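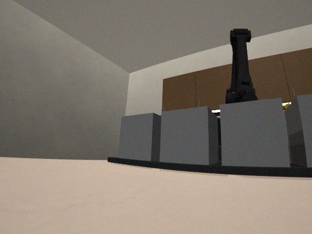
Kjell Bråten
May 28, 2020

Thread on paint sheen and why touch-ups flash. I get this question from facilities people in Clambridge more than any other, so I'm writing it down once.

1/ Flashing is when a repaired patch shows up against the old paint even though the color came out of the same can. In most cases the color is fine. The patch reflects light differently from the area next to it.

2/ Sheen is measured with a gloss meter. It sends light at the surface at a fixed angle and reads how much comes back at the mirror angle. For ordinary wall paint the usual angles are 60 and 85 degrees. The 85 degree reading is the useful one for flat paint, as 60 barely separates one flat from another.

3/ Your eye does the same test every time you look down a long corridor. Stand square to the wall and the patch disappears. Stand close to the wall and look along it, with a window at the far end, and you get every roller lap and every filled screw hole.

4/ Causes, in the order I find them: unsealed filler, a different applicator, thinned paint, a different film thickness, age of the old coat.

5/ Unsealed filler first. Joint compound is porous. It pulls the liquid out of the wet film and leaves too little binder at the surface, so the patch dries duller than the wall. Prime the filler. Two thin coats of finish over bare compound will not do the same job as primer.

6/ Applicator. A brush and a 10 mm nap roller leave different textures, and texture changes the reading. If the wall was rolled, roll the repair. If it was sprayed and never back-rolled, expect to repaint the full wall from corner to corner.

7/ Someone always asks about thinning. Some painters thin touch-up paint slightly so the edges feather out. It can work on flat. On eggshell and up it usually makes a visible ring.

8/ Test case from last September, the stairwell at Gernholm. 262 patches logged after a handrail replacement, all in one eggshell gray, all touched up by brush in one pass. Under the old ceiling fittings they passed. Then the fittings were swapped for wall-mounted uplights and the client rejected nearly every one.

9/ Same paint, same patches. The light was now running along the wall at a low angle. We rolled the full walls between landings and the complaint was closed. Material cost was around 300 dollars, well below what had been spent arguing over it.

10/ So: inspect under the lighting the room will have in use. Write that into the spec, along with the viewing distance. We use 2 meters, square to the wall. Isaksson's site template leaves the distance blank and it causes trouble on every job.

11/ Ceilings are worse than walls. Daylight from a window crosses them at a very low angle and there is no furniture to interrupt it. Use the flattest paint the client will accept, keep a wet edge, and make the last coat run toward the window.

12/ On storage: keep the leftover paint from the original batch, labeled with room, date and applicator. Stir it to the bottom. Flatting agent settles, and paint poured off the top of an unstirred can will dry shinier than it should.

13/ Reply to several people: no, a clear matte coat over the patch is not a fix. It gives you a second patch, usually a bigger one.

14/ The Trarkavcombe readings are still being typed up – three flats and one eggshell, brushed and rolled, at both angles. I'll add the table under this post when it's done.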